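# Stulell router and mesh FAQ

**Do I need to return my old router when I move to fiber?**
No. Routers bought outright are yours. Rented units go back in the prepaid bag within 9 days of the line change. Remove the SIM card first if you used mobile backup.

**Can the Murkier 2 be used as an access point?**
Yes. Log in, open Network > Mode, and select "AP only." The router restarts and stops handing out addresses. Its own address will change, so look it up in the main router's client list.

**Why does my wired speed stop just under 100 Mbps?**
Usually the cable. A damaged pair makes the port drop to the slower rate without any warning. Swap in a known good Cat 5e or better and check the port status page. It should read 1000/Full.

**What does error 358 mean?**
The router has a signal but the login to our network was refused. Check the username for a trailing space — this is common when it has been pasted from an email. If it still fails, contact support and ask for a session reset.

**How many devices can connect?**
The address pool is set to roughly 500. Wi-Fi slows down well before that. For a busy office, add a second access point and put it on a different channel.

**Does a factory reset remove my port forwarding rules?**
Yes. Export them first under System > Backup. A backup file from the older Worier model will not load on a Murkier.
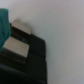
**Le Goff, January 31, 2022** — Firmware notice. The current release fixes dropped IPv6 leases after a power cut. Units set to automatic update will install it overnight. Manual users should download the file over a wired connection and leave the power on until the status light is steady.

**Who do I contact about static addresses?**
Write to Naledi Mthembu in Network Accounts. Include your account number and the router's serial number.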